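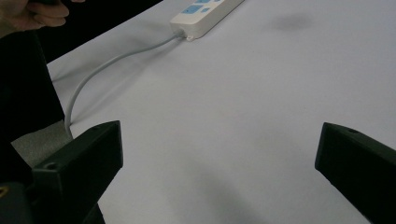 Firouzeh Jafarzadeh writes that her first workshop arm cost less than the extras she had to buy to run it, and she asks for the small items to be listed before the large one. The notes below follow her order.

## Power before the arm

- List every plug: controller, gripper supply, computer, monitor, lamp. Most benches run out of sockets before they run out of space.
- Choose a strip with a separate switch for each socket, so the computer stays on while the gripper supply is off.
- Check the rating on the strip against the total load. Leave 30 per cent spare.
- Measure the cord run along the bench edge — a straight line across the top will be in the arm's way.
- A strip with a screw tab can be fixed down. Allow for two screws and a drill bit. 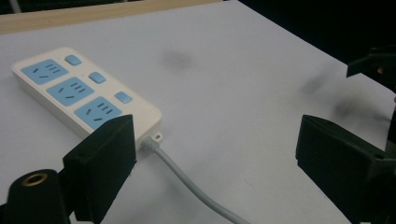
Should the strip come out of the same budget as the arm?

Put it under bench fittings, with the clamps and cable ties. Equipment budgets get cut late in the year and fittings seldom do.

## Quotes

Prostetti and Landenell both quote the arm without fingers. Ask for the gripper, mounting plate and spare fingers as separate lines. Our last quote for these came to 481, before delivery. Nalov includes the plate but charges 22 for each extra finger.

Kombo hires by the month. Hire suits a trial in March or any job with an end date. Keep 100 back for cables and adaptors in either case.

Soft items such as cords are slow to teach. If the work involves them, budget extra setup hours and ask the seller for a trial on your own parts.

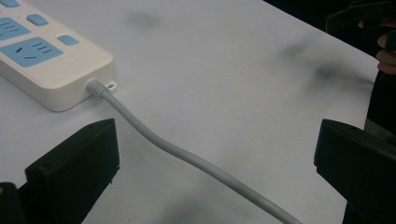
*Power strip on the bench top, its cord running between the gripper fingers.*

Keep the receipts for strips and adaptors with the arm's paperwork, and write the load total on the inside of the folder.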